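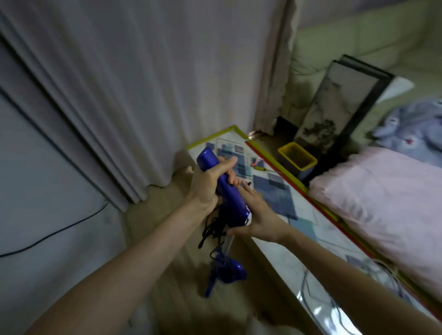

Home Projects Coursework Staff Search

Household Repair and Replacement in Kutport: Final Report
Mitra Heydari and Evanthia Liapis
Design and Society, second year
18 July 2023

1. Background

Our project looked at what people in Kutport do when a small electrical item stops working. By small items we mean kettles, toasters, irons, hair dryers, fans and similar things that plug in and can be carried in one hand. We left out phones and computers. Other groups in our year had already covered them.

Kutport used to have four repair shops that took small appliances. One is left, on Dolladier Street, and it now does mostly vacuum cleaners and sewing machines. The nearest other option is in Fikton, which means a bus ride and a change at the ferry terminal. We wanted to know if the loss of the shops had changed people's habits, or if the habits had changed first and the shops closed as a result.

2. Method

We wrote a short questionnaire and left paper copies at the library and the laundromat on Cavalcanti Avenue. We got 75 back that we could use. A few more had only the first page filled in and we did not include those.

We also did 13 longer interviews. Mitra did the ones with older residents and Evanthia did the rest, including the owner of the Dolladier Street shop, who asked us not to print his name. Each interview lasted up to 75 minutes. We took notes by hand and typed them up the same evening.

We had planned a second round of questionnaires in December but the library was closed for floor work, so all the figures come from one round.

3. Findings

Most people who answered had thrown away at least one small appliance in the past two years. The most common reason given was price. A new toaster costs less than an hour of repair work, and people knew this without having asked for a quote.

The second reason was not knowing what was wrong. People described the fault in general terms - "it just died" - and did not try another outlet or check the fuse. Several said they were afraid of making it worse.

Cords came up more than we expected. The shop owner said a worn cord near the plug or the handle is the fault he sees most often, and that it is a short job if the case can be opened. Glued cases and odd screws are what make him turn work away. He keeps a drawer of old screwdriver bits for this and showed it to us.

Older residents were more likely to keep broken things. One woman had a fan in her hall closet that she was saving for her nephew to look at. Younger people tended to say they had no room.

4. Problems with the study

Our sample was small for a town this size, and people who fill in a form about repair may care about it more than others. The laundromat copies were all in English. We should have translated them.

5. Suggestions

We think a monthly repair table at the library would get some use. The shop owner said he would lend tools but could not give up a working day. A simple printed sheet on checking plugs, fuses and cords would also be cheap to make. We have left a draft of it with the library.

Related projects
Bus Shelters on the Fikton Line
Who Uses the Kutport Library After Six?
Secondhand Furniture and Student Renters

Contact the department | Copyright Design and Society student projects | Back to top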